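Teaching PC assembly by remote: worth it?
Print this thread | E-mail to a friend

tosen_bench
Apr 19, 2019
We steer the arm remotely through taking parts off a gray printed tray and putting them in a Dell tower. 205 runs saved so far. The CPU gets its own pocket.
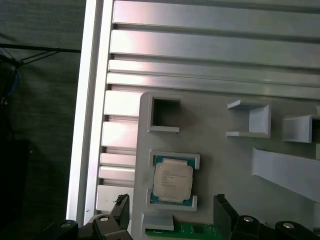
Re: worth it?

gesten36
205 runs of what, though? If the tray holds the chip square every time, you taught it your tray. Let me see it with the chip tossed on a bench.

tosen_bench
The tray is there so runs start alike. Moving it around comes in August.

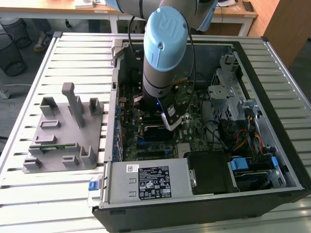
rajput_k
Remote control hides the force. I did 57 runs on the Plovari rig and couldn't feel a thing, so every insert was me guessing from video. With the tower on its side and the gripper that close to the board, I'd want to grab the wrist and guide it by hand.

gesten36
Hand guiding puts your arm in the camera view. Then you train on your sleeve.

rajput_k
So replay the path without me. We did that for 6 tasks, no sleeve.

gesten36
And the replay missed how often?

rajput_k
Up to 36 percent on the tight ones. Still beat my remote runs.

tosen_bench
I don't buy that for memory sticks, but I'll try ten by hand and post the misses.

gesten36
Post all of them, please. Not the best three.

Contact us | Copyright 2019 | Back to top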